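Minutes - Bench Cell Upkeep Meeting, Stisholm workshop, Friday

Taken by me, Jessie Gunn, so if the spelling of any part is wrong that's on me. Lewis Munro ran the meeting. Two people from Shezi dialed in and the Clindidar folks sent their notes ahead (thank you, they saved us a lot of time!). We started at 9:30 and stayed on the one subject, the two-arm table cell.

1. Leftovers from last time

The last minutes were okayed with one fix. I had written that the left arm was re-homed before the gripper fingers were swapped, and Lewis says it was the other way around. Changed.

The spare finger set from Listby is in. It's in the second drawer of the gray cabinet, still bagged, and please leave it bagged until we really need it. I still owe everybody the updated parts list. Carried over again, sorry.

2. Left gripper

We spent the longest on this one. The left gripper has been closing a little late at the end of long runs, and Shezi wanted to know if it's the fingers or the cable. Lewis pulled the log and the late closes all come after the 3,000 cycle mark, which to him sounds like a screw backing off. I thought cable, and I still sort of think cable, but we agreed to do the screws first because it takes ten minutes and the cable takes an afternoon.

Lewis will power down, check the finger screws on both arms, put a drop of the blue threadlocker on each one and log the torque. If the late closes come back after that, we go to the cable and I get to be smug.

3. Cable routing

Clindidar asked how we want the cable to run over the right wrist. At the moment it loops up and over the gripper, and their note says they had one like that snag on a crossbar when the arm reached toward the back. Ours hasn't snagged yet. We talked about a shorter loop, but then the wrist can't turn all the way without tugging, so what we settled on is keeping the length and adding one soft tie further up the arm. Velcro only - no zip ties on anything that moves, please, we have been through this.

The cables on the floor also came up. Everything lying by the support legs on the left gets lifted and tied to the frame, and the ones over by the black box behind the desk go into a sleeve. I said I'd do the sleeve. The hazard-stripe mat on the right stays where it is.

4. Frame and mounts

Lewis went around the frame with a hex key on Friday morning before we met and found 2 loose bolts, both on the near crossbar. Tightened and marked with paint pen. He wants that done every 104 hours of run time, and when Shezi asked why 104 he said it's what the old sheet says and he doesn't feel like arguing with the old sheet. Fine by me!

We also went back and forth on the little red clamp near the top of the left rail. Shezi would like a proper bolted bracket there. Lewis would like that too but wants to settle the rail height first, so the clamp stays on for now and whoever opens up in the morning gives it a quick squeeze to check it's tight.

5. Check after service

We agreed on what counts as the cell being ready again after somebody has worked on it. The nested bowls are our check task, and the setup is the stack at the far edge of the wood with one small bowl by itself down at the near left. Both arms get a turn, slow speed first and then normal, 4 clean passes in a row. A bowl that tips or gets dragged is a fail and you start the count over. 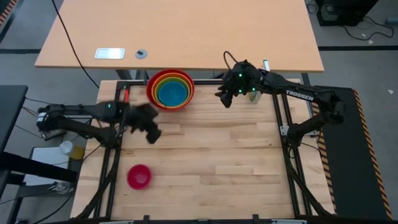 6. Wiping down

Short one. The wood gets a dry cloth at the end of the day and nothing wet, and that goes for the spray bottle too. Clindidar use a damp cloth on theirs and are happy with it, but their top is a different material and Lewis doesn't want ours swelling along the seams. Arms get the same dry cloth with the power off. Don't push on the wrist lights when you wipe around them.

7. Who's doing what

Lewis - finger screws on both arms, torque log, then send the results to Shezi.
Jessie - cable sleeve, Velcro tie on the right arm, and the parts list (I know, I know).
Shezi - drawing for the bolted bracket, once Lewis sends them the rail height.
Clindidar - photos of their own wrist routing, if they get a minute.

8. Anything else

Shezi asked if we could lend them the torque driver in October. Yes, as long as it comes back with its case. Next meeting is same time and same room, and Lewis is bringing the old fingers so we can look at the wear on them. We finished at 10:20.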